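Notes from the Bramcombe open day

Thank you to everybody who came along to the Visent open day at our Bramcombe building, and a special thank you to the families who rode the early bus over from Skastside and were waiting at the door before we had the coffee going! We counted 700 visitors by closing time, which is a good many more than we had in January, and I think the line for the robot cells was the longest of the lot.

Wing-sze Yip gave three talks over the day, each 20 minutes long on paper (the last one ran well over, and I don't believe a single person minded). She talked about why everyday household things are such hard work for a machine, and she took questions from some very sharp ten-year-olds. One of them wanted to know whether a robot gets bored. Wing-sze said she would have to think about that, and she was still thinking about it when we were stacking the chairs.

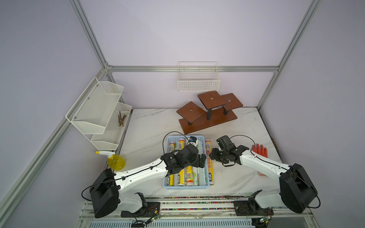
The two-arm cell in the Ahn room was my own favorite, and I'm afraid I went back to it more often than my duties allowed. Anyone who has ever wrestled with plastic wrap at home will understand why I lingered over that blue tray of rolls, with one black gripper right above it and the other coming in from the side. If you missed it, the Ahn room opens again for the next visitors' day, and you can put your name down at the front desk.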